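Chapter 7

Sorting Things Out: How We Put the World into Groups

Before you read on, go and open a kitchen drawer. Any drawer will do, though the messy one is best – the one with the batteries and the birthday candles and the key that fits no lock in the house. Take a good look and ask yourself what belongs with what. You may decide that the candles go with the matches, or that the candles go with the string because both are long and thin, or that everything you haven't touched since December belongs in the trash. All three are fair ways to go about it, and if you ask someone else in your household you will very likely hear a fourth.

This chapter is about grouping, or classification, to give it the name you will meet in the rest of the book. It is one of the oldest things people do with their minds, and we do so much of it in a day that we hardly notice. You grouped when you put away the laundry. You grouped when you decided that the sound outside was a truck and could be ignored. A grocer groups, a librarian groups, and so does a two-year-old who calls every four-legged animal she meets a dog (including, in the case of my own niece, a very patient goat).

We will begin with small children, and there is a good reason for starting so early. Adults are so practiced at sorting that it is hard to catch them in the middle of it. Young children are slower and more open about the whole business. They change their minds out loud, they start with one rule and wander off into another, and they will often tell you what they are doing if you are willing to sit on the floor for a while and listen.

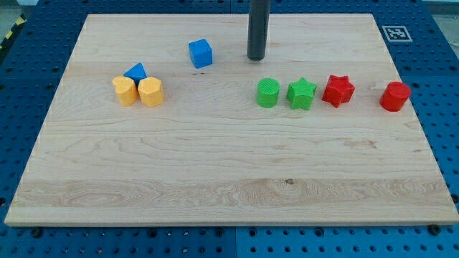 Figure 7.1 Colored plastic shape blocks on a wooden board. Which would you put together, and what would your rule be?

Suppose you hand a set of blocks like these to a child of three and ask her to put together the ones that are alike. She may begin by color, placing a red block beside another red block, and then notice that the second one is a star and go looking for more stars. By the end she has a long and cheerful line in which each block matches its neighbor in some way, but no single rule holds from one end to the other. Teachers used to mark this down as a mistake. Today most of us would call it a chain, and we will spend a good part of Section 7.2 on chains, for they turn up in grown-up thinking much more often than you might expect.

A child of six or seven will usually settle on one rule and keep to it. Ask her to sort again in a different way, and she can let go of color and take up shape. That second request is the interesting one. To sort the same things twice, you have to understand that the groups come partly from the things and partly from you.

Hrefna Riis, whose classroom notes we will borrow throughout this chapter, taught for many years at a small school in Mirnbridge. She kept a box of buttons on her windowsill, 415 of them by her own careful tally, and every fall she tipped them onto the rug and asked her class to tidy them up. One year the children came up with eleven different ways of doing it. They sorted by size, by color, and by the number of holes, as you would guess, but one boy made a pile of "coat ones" and a pile of "shirt ones," and a girl sorted hers by which buttons she would keep if the others had to be given away. Riis wrote that last one down and underlined it twice. "She is sorting by how she feels about them," her note reads, "and she has not hesitated over a single button."

Keep that girl in mind as you read. Later on we will visit the town library at Womton, where two librarians disagreed for most of a winter over where to shelve books about bees, and you will see that feelings have their place in grown-up systems too – they are just better hidden.

Words to watch for in this chapter

Class: a group of things that share at least one feature.
Feature: anything about a thing that can be used to group it, such as its color, size, or use.
Chain: a row of things in which each is like the next, with no one rule for the whole.
Rule: the test that decides what is in a class and what is out.

Warming up

1. Empty a pocket, purse, or backpack onto a table and sort what you find in two different ways. Write down the rule you used each time.
2. Was there anything that would not fit under either rule? What did you do with it?
3. Ask a friend to sort the same things without hearing your rules, and see whether you can work out theirs.

7.1 Alike in What Way?

Let us go back to that kitchen drawer for a moment. When we say that two things are alike, we nearly always leave part of the sentence out. A lemon is like a tennis ball in color and like an orange in most of the ways that matter to a cook, and which of these comes to mind first depends a great deal on whether you happen to be hungry.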